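The Laundry Question

By Chae-won Do

My dryer holds 23 pieces of clothing on a normal Monday. I can fold all of them in the time it takes to listen to the news. I bring this up because people keep asking me when a machine will do it for them, and I think the answer is later than they have been told.

I worked six years in a commercial laundry before I started writing. We had machines that folded flat sheets, 800 an hour on a good shift, and they were very good at it. A sheet is a rectangle. Two people fed the corners in and the machine did the rest. Shirts went to a table at the back, where Ngọc Giáp and three others folded by hand. The shirts are still folded by hand there today.

The trouble is in the pile. A shirt comes out of a basket inside out, with one sleeve pulled through and a sock stuck in it. A person gives it a shake and knows where the collar is. A robot has to find the collar first, and cloth changes shape every time it is touched. I have watched the Murneo demonstration several times. The folding is decent. It is also slow, and each shirt starts out spread flat on the table, so the hardest part is over before the clock starts.

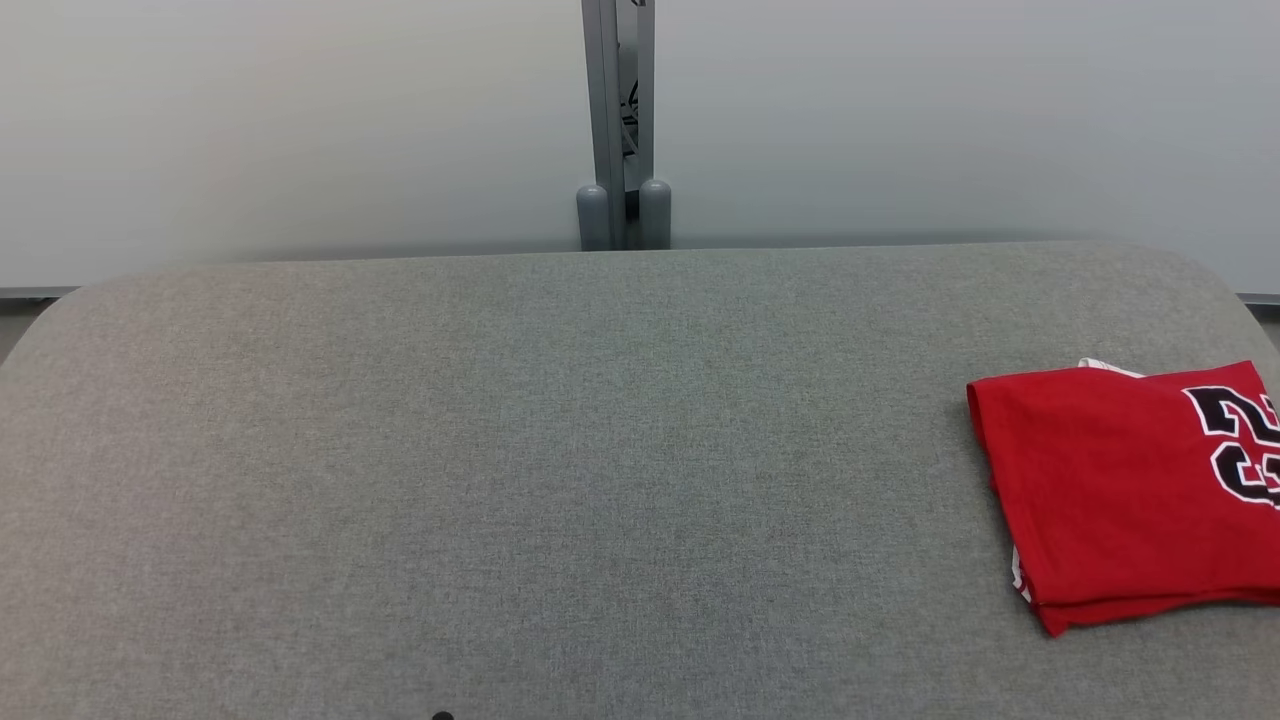 2 min read

A folded red jersey on a padded gray table looks like nothing much. For a machine it is a fair test. The printed number is a different material from the cloth around it and bends differently, and the layers at the bottom want to slide. I would pass that fold at home. At the laundry we would have squared up the drooping corner.

I don't think this work is out of reach. I think it is worth paying for, too, particularly for people whose hands hurt. But a buyer should ask to see a full basket go in, mixed and tangled, with nobody sorting it first. Until a company will show that, I would keep the table by the dryer.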